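Bon, fil du rangement, parce que j'ai promis à Štěpánka Šťastný de le faire et que ça traîne depuis mars. Sujet : la grande table en bois du patio, chez Clemance, celle où tout le monde pose ses affaires « deux minutes ».

Rappel pour les nouveaux : le patio, c'est l'endroit avec le mur de briques arrondi, les bambous derrière l'ouverture et le buste sur son pupitre rouge sombre. J'y bosse presque tous les matins, c'est calme et la lumière est bonne jusqu'à midi.

Règle de base : la table sert à six personnes dans la journée. Donc le milieu reste libre, et tout ce qui est petit file au bord du fond. Les autocollants aussi ! Surtout les autocollants, en fait - ils se glissent partout et je les retrouve sous mon coude.

Les flacons, je les mets tous ensemble au même bout, debout. Le tube bleu sur son bouchon (sinon il roule, testé), la bouteille jaune orangé à côté, puis le blanc. Comme ça on attrape ce qu'on veut sans rien renverser sur le bois verni.

Et le tapis au chat. J'y tiens beaucoup, à ce tapis. Il reste devant, côté chaise, et c'est le seul objet qui a le droit d'être de travers.

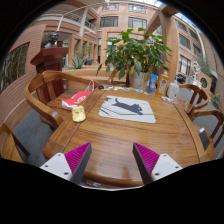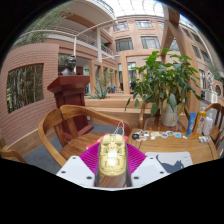
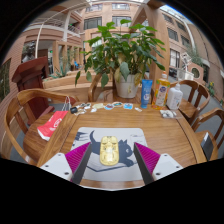
La table du patio et sa rangée de petites choses. Sur la dernière, la souris dorée est posée sur le chat.

La souris, parlons-en. Elle passe sa vie à migrer vers la bordure et je la cherche à chaque fois. Nouvelle consigne pour moi-même : quand je me lève, elle va sur le tapis. Point.

Le sac rouge et blanc, il faut encore que je lui trouve une place. Štěpánka propose le dossier d'une chaise, moi je vote pour un crochet près du mur. Vos avis ?

La plante, on n'y touche pas, à part les feuilles jaunes que je vais enlever ce soir. Si quelqu'un sait pourquoi elle en fait, je prends. Je l'arrose avec un petit verre tous les deux jours, peut-être trop ?

Prochain fil : le placard de l'entrée, 26 boîtes et zéro étiquette. Priez pour moi - et envoyez du café.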